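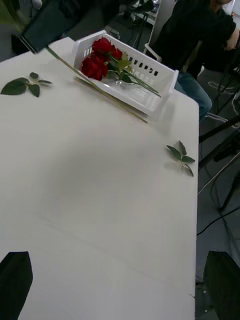 House rules for the bench, or what I've learned from tidying up after a two-armed robot

March 26, 2018

I've been promising to write up our bench rules for ages, mostly because Narendra keeps asking me for them and I keep sending him a photo of a whiteboard. So here they are, typed up, with the arguments left in. If you run a shared robot space and have a list of your own, please send it over, I'm a bit of a collector at this point!

Some background first. Our place (we call it Tornavley, after a street none of us lives on anymore) does handling trials with flowers. Roses, mainly. They're a fantastic test object and a terrible one. The stems bend, the leaves come off, the heads bruise if you so much as look at them, and every one is a different shape. We used to practice on plastic tubing and thought we were pretty good. Then Jaruwan came in with a bunch of real roses and we stopped thinking that.

The first version of the rules was 19 items long and I don't believe anyone read past the fourth. Samran cut it down to 12 and taped it to the door. These are the ones people argue about.

Know where you sit. We do let a person sit near the table during a run, and I know some of you will wince. Our rule is that the chair goes where we marked it during the risk assessment, the arms are in the slow mode, and you keep your hands in your lap or on your own stuff. No leaning in to help! Everybody wants to lean in and help. You see a stem going crooked and your hand is halfway there before your brain has caught up. If it's going wrong, say "stop" out loud and let whoever has the stop button deal with it.

Whoever has the button has only the button. No phone, no laptop, no coffee. Chiến added this one after a long afternoon in August, and he was right, and I grumbled about it for a week. We swap every 15 minutes, which feels fussy until you've done it for an hour straight and noticed you've been staring at the wall.

Leave the debris until the arms are parked. Rose trials make a mess. You get little sprigs of leaves on the table on either side of the basket, and they drive tidy people (me) up the wall. They stay there until the run is over. Two reasons: reaching into the work area for a leaf is still reaching into the work area, and the leaves are part of the result. A sprig lying on the table goes in the notes, with which side of the basket it was on. Boonsong even bags the bigger ones.

Cables. Oh, cables. I'd love to tell you ours are perfect. The rule says spare lengths get coiled and anything running across the floor stays clear of the walking side of the table. We're decent at the coiling and still working on the second half. Sirkow, the group upstairs, run everything through floor channels and are very smug about it. I asked what it cost and went back to coiling.

Plain table, plain basket. We had a long debate about whether the work surface should be busier, more like a real packing bench. For now we've stuck with white. Red blooms and green stems stand out against it, so the person watching can tell at a glance what's being held and what isn't. A long stem on its own is skinny, and on our old patterned cloth I lost track of one constantly. Same thing with the basket: open top, slots in the sides, nothing fancy, light enough that if it gets bumped it slides and doesn't fight back.

Check the fingers before you start. Sap gets on them. So do bits of leaf. A quick wipe with power off, then look for anything loose. Jaruwan wants a sign-off sheet for this and I've been resisting, but she'll probably get it.

Write down the near misses. This is the one I care about most and the one we're worst at. A near miss feels silly to log. "Bumped basket, nothing happened." Well, log it anyway! We went through 2 months of notes over the winter and it was pretty obvious that most of the odd moments came when a second person had walked in mid-run to ask a question. So now we have a door sign. It's cardboard. It works okay.

What I haven't sorted out is visitors. Narendra's team at Lellance make every guest sit through a briefing, and ours is more of a chat by the kettle, and I go back and forth on whether that's enough. I'm leaning toward a single printed page they have to read before they come in. If you've got one that people do read, I'd really like to see it. Comments are open, and I'll put up the full list once Samran's checked my wording.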